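Mivbridge Technical College
Department of Automation
Introduction to Robot Manipulation -- Course Handout 2
Simulated Kitchen Tasks

Instructor: Zhuoran Qiu
Laboratory supervisor: Kamil Paulík
Issued 10/11/24

1. Purpose of this unit

Students have so far worked with a gripper over a flat table. In this unit the same skills are applied inside a kitchen sink, where the walls of the basin limit the directions from which an object can be reached. All work is carried out in the Kakach simulator. The physical arm in the Onuoha Laboratory will not be used before January.

At the end of the unit each team submits a controller, a log of its runs and a short written report. The unit counts toward the project grade and may not be replaced by an earlier assignment.

2. Before the first session

Teams must have the Kakach simulator installed and the Anora scene package loaded. Anora contains 258 kitchen scenes, of which only the sink group is needed at this stage. Students who cannot run the package on their own computers may reserve a laboratory workstation through Mr. Paulík.

Read the course notes on coordinate frames again. Most of the errors seen in last year's reports came from confusing the frame of the gripper with the frame of the room. A controller that mixes the two can appear to behave well in one scene and fail completely in the next.

3. Terms used in this handout

Approach pose
The position and orientation of the gripper before it begins its final movement toward the object.

Clearance
The shortest distance between any part of the gripper and any surface other than the target object.

Contact event
Any touch between two bodies reported by the simulator. Contact with the basin or the faucet is recorded as a fault.

Episode
One run of the controller, from reset to success, fault or timeout. An episode is limited to 1000 control steps.

4. The task

The controller must bring the gripper to the bottle, close on it, raise it above the rim of the basin and hold it there. The bottle must remain upright during the lift. Setting it down on the counter is not part of this unit and earns no additional credit.

Teams may read the bottle position directly from the simulator. Estimating it from rendered images is permitted, but the method must then be explained in the report.

5. Planning the approach

Begin with the view of the scene and decide on a path before writing any code. With the gripper over the right side of the basin and the bottle standing near the back, the open space between them allows a direct path at low height. A higher path must take account of the faucet at the left -- its spout rises well above the rim. The rear wall of the basin is close behind the bottle, and a gripper that overshoots will strike it.

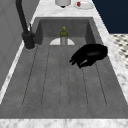 6. Procedure

Step 1. Load the scene and confirm that the reset places all objects without a contact event.

Step 2. Record the starting pose of the gripper and the position of the bottle in room coordinates.

Step 3. Define an approach pose and move to it with the fingers open. Check clearance at every control step.

Step 4. Close the fingers, wait for the contact values to settle, and lift.

Step 5. Repeat with the random seeds supplied on the course page. Do not select seeds by hand.

7. Report and submission

The report should state the chosen path, the faults recorded and the changes made in response. Failed episodes must remain in the log. Use seed 338 for the trace included in the report, so that the work of different teams can be compared.

Questions regarding the simulator should be addressed to Mr. Paulík; questions regarding grading, to the instructor.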